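Zumutell -- Tâches textiles en milieu domestique : galerie

Cette page rassemble des éléments visuels et des notes du programme Zumutell, consacré à la manipulation du linge dans des logements ordinaires. La question posée est étroite : une machine peut-elle prendre un vêtement là où il se trouve, l'étaler et le plier, sans que la pièce ait été préparée pour elle ? En septembre, la base comptait 1 785 séquences ; l'objectif est fixé à 2 000.

Le vêtement froissé reste le cas le plus difficile du lot. Une assiette garde sa forme quand on la saisit. Un tissu lisse en prend une nouvelle à chaque contact, et le contour utile (ourlet, ceinture, coin) disparaît souvent dans un pli. 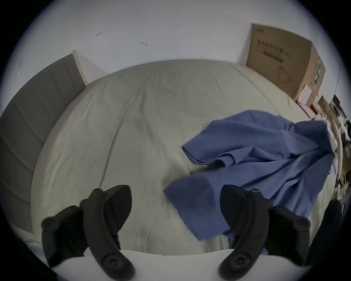

Pour Shufen Yin, le pliage est un faux problème : une personne plie n'importe quoi en quelques secondes, et ce qu'elle attendrait d'une machine, c'est d'aller chercher le linge, de le trier et de le ranger dans la bonne armoire. Tant que ces étapes restent manuelles, ajoute-t-elle, l'appareil occupe plus de place qu'il ne rend de service.

Vêtement bleu sur drap vert olive pâle. Plis profonds en éventail, une extrémité ourlée entrouverte, un large pan étalé à plat. Le drap est lui-même plissé, ce qui complique la séparation des deux surfaces par la seule géométrie.

L'objection de Shufen Yin est recevable. Le tri et le rangement ne sont pas couverts par le protocole actuel, limité à trois opérations : saisie, étalement, pliage. Chaque essai est interrompu à 90 secondes. Un pli intermédiaire manqué compte comme un échec, même si le résultat final paraît acceptable.

Le protocole d'atelier, Warevlow, porte sur des chiffons et des housses posés sur un plan dégagé. Les résultats des deux séries ne sont pas comparables et sont publiés séparément.

Relecture : Guangming Ye, Suqin Pan.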